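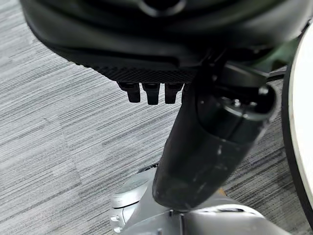 6. Setting up a petition for an inquiry

Use this section when a member of the public, or a councillor acting for them, wants to lodge a petition asking Grerville Council to open an inquiry. Petitions about planning matters go through the Plalow form and are covered in section 9.

You need a Juvent account with the Registry role. If the Petitions tab is missing from the left-hand menu, your account has the Viewer role only. Ask Bethel Bogale in Governance to change it.

Before you start

Have the following ready:
The principal petitioner's full name, street address and a daytime phone number
The wording of the request, typed, 250 words or fewer
The name of the sponsoring councillor, if there is one
Any supporting documents, saved as PDF

Note: A petition doesn't need a sponsoring councillor. Leave the field blank if none has agreed in writing. Do not enter a councillor's name on the petitioner's word alone.

6.1 Create the record

1. Sign in to Juvent and open Petitions.
2. Select New, then Inquiry request. Don't choose General request. The two types follow different approval paths and a record can't be switched from one to the other after it has been saved.
3. Enter a short title. Use the subject of the inquiry and leave out the names of people who may be the subject of it. "Contracts for the Biswas Street depot" is acceptable. A title naming an officer or a contractor is not.
4. Paste the wording of the request into the Prayer field. Check that the paragraph breaks have come across.
5. Enter the principal petitioner's details. The phone number and street address are hidden from the public page. The name and suburb are shown.
6. Select Save as draft.

Juvent gives the record a number. Write this number on the paper original, top right corner, before you put it in the tray.

Caution: Saving as a draft does not lodge the petition. Drafts are deleted after 29 days with no warning to the petitioner.

6.2 Check the wording

Read the request against the list in the Registry handbook. The most common problems are:

It asks for something council has no power to do, such as removing a state minister or laying a charge.
It states as fact that a named person has broken the law.
It contains two or more unrelated requests.

If you find one of these, set the status to Returned and pick the matching reason from the drop-down. Add a plain note saying which sentence needs to change. Don't rewrite the request yourself, even to fix spelling. The petitioner has to send the new wording by email or in person.

A request can be strongly worded and still be in order. Criticism of council, the mayor or a political party is not a reason to return it. If you're unsure, set the status to Hold and assign the record to Governance. Records on hold are looked at every Tuesday.

6.3 Open the petition for signatures

1. Open the draft and select Signatures.
2. Choose Online, Paper or Both.
3. Set the closing date. The system offers a default, which you can shorten if the petitioner asks. It can't be made longer.
4. Check the threshold. For an inquiry request covering the whole municipality it should read 3,876. For a request limited to one ward, tick Ward only and choose the ward from the list. The threshold will update by itself.
5. Select Publish. The public page appears within an hour.

Note: If the threshold field is blank, the roll has not been loaded for this year. This normally happens in July. Wait until the roll is in before publishing.

6.4 Enter paper signatures

Paper sheets must carry the full wording of the request at the top of every page. Sheets with the wording on the first page only can't be accepted.

1. Select Signatures, then Add batch.
2. Scan the sheets in the order they were handed in. A batch can hold up to 64 sheets. Start a second batch if there are more.
3. Go through the sheets one at a time on screen. Mark each line Accept, Reject or Query.
4. Select Close batch. The running total on the public page changes overnight.

Reject a line if it has no address, if the address is outside the municipality, or if the same person has already signed online. Use Query where the handwriting can't be read. A second officer must clear all queried lines, and Juvent won't let the officer who entered the batch do it.

Caution: Signature sheets contain personal information. Do not email them to councillors or to the principal petitioner, and do not leave them on the front counter. Put the originals in the locked cabinet the same day.

6.5 Lodge the petition

When the closing date has passed, the record moves to Ready to lodge. Open it and select Lodge before noon on the day the agenda closes. Records lodged after noon go to the following meeting.

Juvent sends a receipt to the principal petitioner and a copy to the sponsoring councillor. If the receipt bounces, phone the petitioner and record the time of the call under Contact notes.

A petition that has not reached its threshold can still be tabled as correspondence. Select Table without threshold and attach the petitioner's written consent.

To withdraw a petition after it has been lodged, see section 6.8.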